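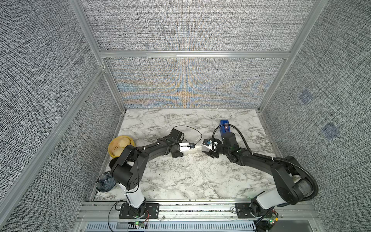
Mosmont Institute, Bimanual Manipulation Group — Lab pages

How to record and check episodes for a two-arm policy

This page is for new members who will collect data on the Ristitz cell. It explains the method we use to train one policy for both arms together. The policy receives the camera images and the joint positions, and it gives back a short sequence of joint targets, which we call a chunk. Please read all of it before your first session.

Before you start

Check that the green light is on at both boards by the front rail. Move each arm slowly by hand through its range and look at the cables. They must follow the wrist without pulling. The wrist cameras need some minutes until the exposure is stable, so start them first.

Next, place the objects. We keep household things on the table on purpose, for example the bamboo steamer with the buns, because a policy trained on a bare table learns too much from the background. Move them a few centimetres between episodes, but leave free the middle, where the two grippers meet. The passing of an object from one gripper to the other is the hardest part for the policy, and a blocked middle gives episodes we cannot use.

Recording

1. Bring both arms to the start pose and wait until the joint values stop changing.
2. Start the recorder and count to two before you move.
3. Do the task at a calm speed. If you correct a small mistake, keep the episode. Corrections are useful for training.
4. At the handover, close the receiving gripper fully before you open the giving one. Hold both closed for a short moment.
5. Return to the start pose and stop the recorder.

If an arm touches the other arm, stop and mark the episode as "contact". Do not delete it, Wenjie Lü uses these for the safety filter.

Checking the data

Run the Cosgrove script on the whole folder after each session. It compares the time stamps of cameras and joints and rejects an episode when they do not agree. In our last collection we recorded 1179 episodes and kept 1000 for training. Of the rejected ones, 43 had a camera delay and the rest were mostly contacts or a dropped object.

Chunk length

We tried several lengths. With a chunk of eight steps the arms reacted quickly, but they hesitated at the handover — one gripper opened while the other was still deciding. Longer chunks made this movement smoother, and the price is a slower reaction if the object slips. Please begin with the value in the Bultodside configuration file and change only this one setting between two training runs. Write the value in the run name, otherwise it is very difficult to compare the results later.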